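The trial period on the Wodska package ran sixty days, and Hadiza Nwachukwu had used most of them before she made up her mind to write the review.

Ateck sold the package by subscription. You supplied the arm and the bins, and Wodska supplied the software, a gripper and a man on the phone named Onuoha. Watdale, where Hadiza ran the returns room, had signed up for the trial in April. The returns room took in whatever people had mailed back, and most of it came with no box and no label. It had to go from one bin to another so that somebody could look at it.

She sat at the bench with the form open. The first page was easy. Date of review, Jun 5, 2018. Site, Watdale. Units on trial, one. Then came a page of boxes with a line under each that said "Please explain."

Behind her the arm went down into the bin and stopped, the way it did before a pick. She had quit turning around for that in the second week.

Under "Ease of setup" she wrote that it had taken two days and that the manual had the cable order wrong on page 5. She had told Onuoha this over the phone, and he had gone quiet and then asked her to read him the page. The next morning there was a new manual in her inbox with her correction in it and no note.

Under "Performance" she wrote that hard, plain shapes went well. Soft things were slower. The arm would press, lift, lose a corner and try again, and on a bad afternoon it would try the same thing until she reached over and paused it.
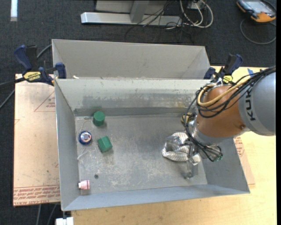
What does the subscription cover if a gripper finger wears out?

Ateck replaces the finger at no charge while the subscription is current, and the customer does the swap with the tool in the kit.

That was printed on the back of the form, along with the phone hours. Hadiza had done the swap once, in May, with Onuoha on the speaker. He talked her through it slowly. When she had the last screw in he asked what the weather was like at Watdale, and she told him it was raining, and they ran the test pick together without saying much.

She turned the form over again. "Would you recommend this product?" There was a scale under it that went up to 80, for some reason, and no box for explaining.

Her manager wanted a number by noon. A good number meant they would keep the arm through July and she would go on sitting next to it. A poor one meant a crate, a truck, and her own two hands in the bins again, which she had not minded as much as people thought.

She wrote 60. She looked at it for a while. Then she dialed the support line.

"Wodska support," Onuoha said.

"It's Hadiza at Watdale. Is there going to be a fix for the soft items?"

"In July," he said. "I've seen it run. It's better. I wouldn't call it good yet."

She thanked him and hung up. She left the 60 as it was, signed her name below it, and took the form down the hall to the office.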